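Como mascarar o próprio dedo da garra antes de segmentar a boca de uma sacola

Se você já tentou rodar segmentação na câmera do punho, conhece o problema: o dedo transparente fica bem no meio de tudo, e o modelo insiste em tratá-lo como parte do objeto. A boa notícia é que dá para resolver isso numa tarde, e o resultado é uma delícia de ver na tela!

Vou usar o Lurkix, que já traz o nó de máscara estática, mas a ideia serve para qualquer pipeline.

Passo 1. Grave uma sequência curta com o braço em movimento e a garra parada. Usei 447 quadros. Tudo o que não muda de lugar na imagem é candidato a máscara.

Passo 2. Calcule a variância por pixel e aplique um limiar. As pontas pretas saem limpas de primeira. O dedo transparente dá mais trabalho, porque o fundo aparece através dele; aqui vale desenhar o contorno à mão e salvar como polígono.

Passo 3. Dilate a máscara em 4 pixels e rode a segmentação só no que sobrou.
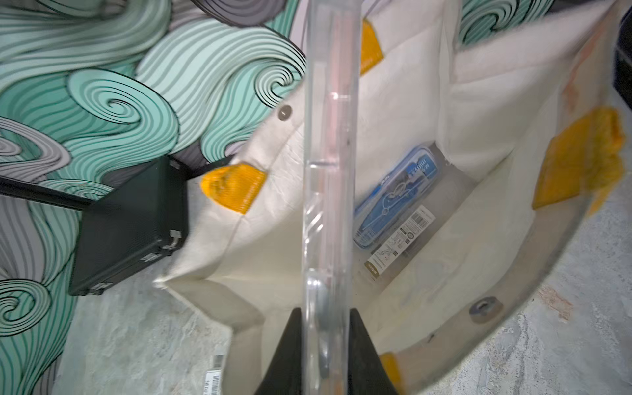 Vista do punho sobre a sacola aberta: o dedo transparente cruza a imagem de cima a baixo, com a embalagem no fundo da sacola, à direita dele.

Passo 4. Ajuste a curva da borda. A máscara corta o contorno da sacola em pedaços, então junte os segmentos antes de ajustar a spline. Os retalhos alaranjados presos à borda ajudam muito: um filtro simples em HSV encontra essa cor e dá pontos de ancoragem excelentes para a curva.

Passo 5. Confira o fundo. Padrões cheios de linhas curvas, como as ondas verde-menta à esquerda, geram bordas falsas aos montes no Canny. Suba o limiar inferior para 99 e descarte contornos que não toquem a região da lona.

Um detalhe que me custou uma noite inteira: a máscara vale para uma única abertura da garra. Se os dedos se movem, salve uma máscara por posição e escolha pela leitura do encoder. Foi o Sota Noguchi quem me deu essa dica, e ela está no script mask_bank.py, com 114 linhas bem comentadas.

Na próxima parte: estimar a pose da embalagem dentro da sacola.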